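Pullska Pine Table Review: Seven Months of Daily Use

5 min read
Print | E-mail this article
Filed under: Home > Furniture > Tables & Desks

The Pullska is a solid pine table from Juntunen, sold flat and finished in a warm orange-brown oil. I bought mine in March to replace a glass-topped desk that showed every fingerprint. It has been in use every day since then, mostly as a work table and sometimes for meals when people come over. I paid full price for it.

Delivery and assembly

The table came in two boxes. The top was in one and the legs, rails and hardware were in the other. The top is heavy and I would not try to get it up a flight of stairs alone. One corner of the carton was crushed, but there was foam inside and the wood was fine.

Assembly took me 94 minutes, including a stop to look for a socket wrench. The hex key in the bag works for the leg bolts but it is too short to get any force on the inner rail bolts. The instructions are all drawings. Step 6 shows the short rail upside down, and if you follow it the holes will not line up. Flip the rail so the slots face down.

All of the holes were drilled in the right places. Two of the wood plugs were missing from my bag. Juntunen mailed replacements after one e-mail, and they arrived in a slightly lighter color than the rest.

Size and stability

The top is 76 centimeters deep. That is enough for a laptop with a keyboard in front of it and still leaves space at the back for things you don't want to put away. The smaller Prarorel table in the same line is shallower and I found it cramped in the store.

There was no wobble for the first few weeks. Then the heating went off, the wood moved a little, and one leg started to tick when I leaned on that corner. I tightened all the bolts a quarter turn and it stopped. I have done this once more since. The feet are plain wood with no levelers, so if your floor is uneven you will need felt pads or a folded card.

The finish

Pine is soft. If you want a table that looks the same after a year, buy something else. Mine has a row of small dents from a dropped stapler and a long scratch from a ceramic pot with a rough base. Pressing with a fingernail will leave a mark if you try.

The grain is strong and there are plenty of knots. None of mine have opened up or leaked sap. The color got deeper over the summer on the side nearest the window, and you can see a paler rectangle where a tray used to sit. Move things now and then if that would bother you.

Water wipes off if you get to it within a few minutes. Coffee left overnight made a ring that came out with fine sandpaper and a dab of Plorovo furniture oil. The maker says to oil the top twice a year. I did it once, in the evening, and it was ready to use by breakfast. The smell stayed for 2 days with the windows open.

Price

The Pullska cost me $700, with delivery on top. That is a lot for pine – you can find veneered tables for half as much – but this one can be sanded down and refinished, and the frame feels like it will last. Replacement legs are sold separately.

What I liked: the deep top, the color, easy repairs, good response from customer service.

What I didn't: soft surface, no levelers, the mistake in step 6, the short hex key.

I would buy it again for a work room. For a family dining table I would look at a harder wood, or at least plan on a tablecloth.
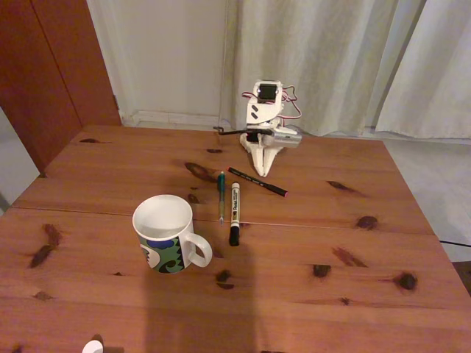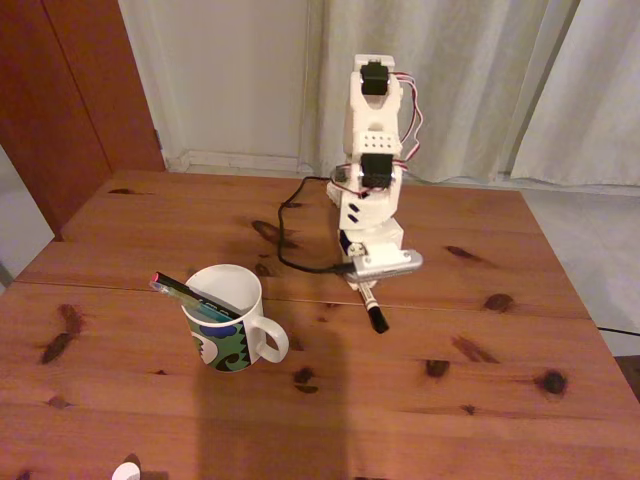

The top of the Pullska, in everyday use.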